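Selling my wardrobe, one parcel at a time

So I have finally started selling my clothes. I've been threatening to do it since the last house move, when I carried the same four bags of "maybe" up two flights of stairs for the third time in my life, and this December I got the first lot listed. I am now a small and very badly run shop.

It was Ming-te who started me off. Ming-te Yip and I shared a flat years ago, and she has been selling bits and pieces ever since, mostly knitwear and the odd lamp. She came over with a tape measure and a bag of clementines and made me try on everything I own. Everything! I had a skirt in there with the shop label still on it. I had two identical navy cardigans, and I'd have sworn to you in court that I only ever bought one.

The rule we settled on was that if I couldn't remember wearing it, it went in the pile. I cheated twice. The green velvet jacket stays, I don't care, I will be buried in it.

Then the photographs. I'd pictured myself doing the whole lot in an evening with the radio on, and it took me most of a weekend. Black clothes come out looking like a hole in the wall. White ones come out yellow after three in the afternoon. I ended up hanging everything off the bedroom door between ten and noon, with the curtain pegged back, and that was fine apart from the cat wanting to be involved.

I put the lot on Tlapale, mainly because Ming-te already uses it and could tell me which buttons to press. The first thing to go was a Prama raincoat I'd listed at £12 and thought was overpriced. It went in six minutes. I hadn't even put the kettle on. After that, nothing at all for nine days, and I got properly gloomy about it and started knocking 50p off things at bedtime.

What did help was writing better descriptions. My early ones said things like "nice top, blue". Ming-te read them out loud to me in a funny voice until I agreed to do them again. Now I put in the measurements across the chest and down the back, what it's made of, any bobbling or loose threads, and whether it comes up big. People ask fewer questions and the ones they do ask are sensible. Mostly. One woman wanted to know if a scarf would suit her mum.

Postage is where I lost money to begin with. I guessed. Don't guess! I sent off a jumper as though it weighed 400 grams, and when I finally bought some scales and weighed its twin (yes, I had two of those as well) it came to 865. I'd paid for the wrong size of parcel and had to make up the difference, plus a handling charge, and by the end I'd made enough on that jumper for half a sandwich.

Now I weigh everything before I list it, already folded and in its bag, and write the number on a sticky note. The sticky notes do fall off. I'm looking into that.

I also save every bit of packaging that comes through the door. There's a drawer under the spare bed that used to have bedding in it and is now all mailers, turned inside out where they've been printed on. My brother opened it looking for a pillowcase and shut it again without a word.

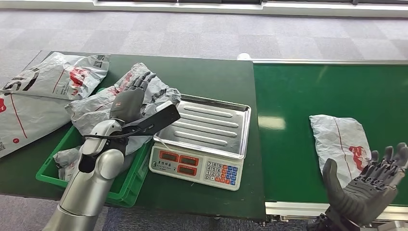

Can you reuse an old plastic mailer for something you've sold?

Most of the time it's fine, as long as it has no holes, the old label and barcode are completely covered or peeled off, and you tape the flap down properly, as the original glue won't stick a second time.

I do put anything pale or silky in a clear bag first, in case of rain. Shoes get a box. I tried a pair of ankle boots in a soft bag once and the heel was through it before I'd got to the end of the road.

My post run is Wednesday, on the way to choir, and I've stopped making special trips for one parcel. I say so in my listings and so far people haven't minded, although a chap who bought a Zurnosow belt did message twice to ask if I'd "forgotten him".

Still to go: three dresses, a ski jacket (I have never skied) and the second navy cardigan. If you're a size 14 and you like navy, shout.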